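4.2 How the examples were gathered, and what we doubt about them

Posted in September
By the Rurdale bench group 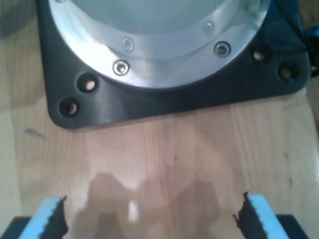 Most published totals for demonstration data are counts of files. We began the same way, and we no longer think the count tells a reader much. The Rurdale set holds 1,259 recorded episodes from one arm on one table. Of these, 991 were kept for training. The gap between the two numbers is where most of our arguments took place, and the rest of this section is about how we got from the larger one to the smaller one.

Each episode was driven by a person using a hand controller. The operator was given a short written instruction, brought the arm to a start pose, pressed record, did the task, and pressed stop. The wrist camera ran the whole time. Figure 3 gives a view from it with the gripper open and nothing held. The fingers come into the picture at the bottom, and in this pose the camera also takes in part of the arm's own base, with its black mounting plate and the silver flange on top. Between the fingers the gripper's shadow falls on the wood.

Figure 3. Wrist camera view with the gripper open over the table. The base is at the top, the fingers are at the bottom.

We draw attention to the shadow and the base for a reason that has little to do with picture quality. A policy trained on views like this one can learn where it is from cues that have no bearing on the task. The curve of the flange is a landmark. So is the shadow, whose shape depends on the lamp as well as on the gripper. Earlier work at Mestodia reported strong results on a fixed bench and put them down to the number of demonstrations. We can't rule that out, but a fixed bench offers so many steady landmarks that we would want to see the arm moved before believing it. Our own arm was not moved during collection either, and the same complaint applies to us.

Glare is a related worry. Bare metal near the lens washes out under a strong lamp, and varnished wood throws back small bright patches that slide about as the wrist turns. We tried masking these by hand on a small batch and gave up. The masks took longer to draw than the episodes took to record, and two labellers seldom agreed on where a highlight ended.

Seven operators took part. The protocol, adapted from the one used at Viltholm, asks each of them to record 200 episodes. None of ours finished the full quota. The protocol treats operators as interchangeable, and we found that hard to square with the recordings. One operator closed the gripper early and nudged the object into place. Another hovered for so long before each grasp that the pauses swamped the motion. Both styles met the written success rule, and both went into the pool. Whether a learner is better off with the mixture is an open question, and we have seen it answered with more confidence than the evidence allows.

An episode was dropped if the operator marked it as failed, if the camera stream had gaps, or if the stop button was pressed before the arm had settled. The first rule is the one we trust least. Operators were tired by late afternoon, and a tired person's idea of a failed grasp is generous in one session and strict in the next. We did not have a second person check the marks while recording was under way. When we looked back through part of the rejected pile, a fair share of it seemed to us no worse than what we had kept.

We also recorded idle stretches, with the gripper open and no object in reach. The Koivisto toolkit trims these by default. We turned the trimming off, on the view that a deployed arm will spend plenty of its time with nothing to do and ought to have met that state before. In early training runs the idle stretches made the policy slower to start moving, and it is fair to ask if we did ourselves any favours. We left them in for the main results and report the trimmed version beside them in Section 5.

All of this limits what the later tables can show. They compare learners on one pool of data, gathered in one room, by people who knew roughly what we hoped to find. Differences between methods that look large there may shrink on another bench. We would put more weight on the ordering than on the margins, and not a great deal on either until somebody has repeated the collection with the base bolted down somewhere else.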